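Payload on a 4x4 double cab -- does the canopy count?

torsion_bar
Posted 13 January 2025
I am fitting out a Hukex double cab for work. The plate gives a payload of 800 kg. I have a canopy, a drawer system and a second battery to go in. My reading is that everything bolted on after the truck left the factory comes off the payload. The dealer says the canopy doesn't count as it was on the order form. Who is right?

m_leafspring
You are. Payload is gross vehicle weight minus kerb weight, and kerb weight is for the vehicle as type approved. A dealer-fit canopy is not in that figure unless the paperwork says so.

Abhishek Nishad
Mostly agree, but the order form can matter. If the canopy went on before registration, the weight in service may already include it. Check the certificate of conformity before subtracting it twice.

m_leafspring
In theory. I have yet to see one where the dealer bothered.

torsion_bar
The certificate has no mention of it. Assume it is extra, then.

Avotiņš
Stop working from paper and go to a weighbridge. Full tank, driver in, tools out. Get each axle separately. Mine was under on gross and over on the rear axle, which carried 1,380 kg with the drawers loaded. Moving the battery forward fixed it.

Abhishek Nishad
Seconded on the axle figures. Rear limit goes first on any double cab because the bed overhangs so far. I would also leave the Histonard helper springs alone until you have numbers. They lift the back end but do not raise the plated limit.

m_leafspring
Disagree on the springs. Nobody said they change the plate. They stop the headlamps pointing at the trees, and that is reason enough with a constant load.

Avotiņš
Fair on the lamps. On a related point, I have given up on the 12 V strip in my canopy and gone back to a plain lamp off the inverter.

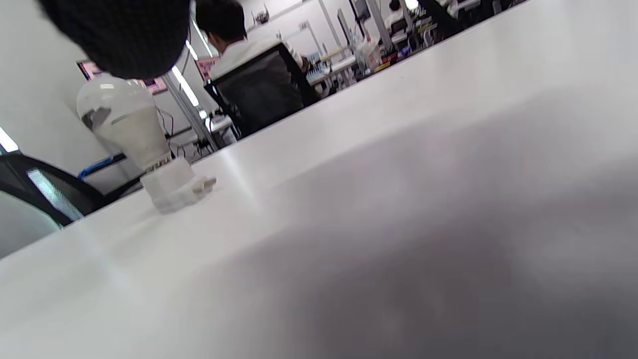

White bulb-shaped object and base, on the table

torsion_bar
What does the inverter draw at idle?

Avotiņš
5 W on the meter. I switch it off at the isolator when parked up.

torsion_bar
Noted. Weighbridge first, then drawers. Will post both axle figures.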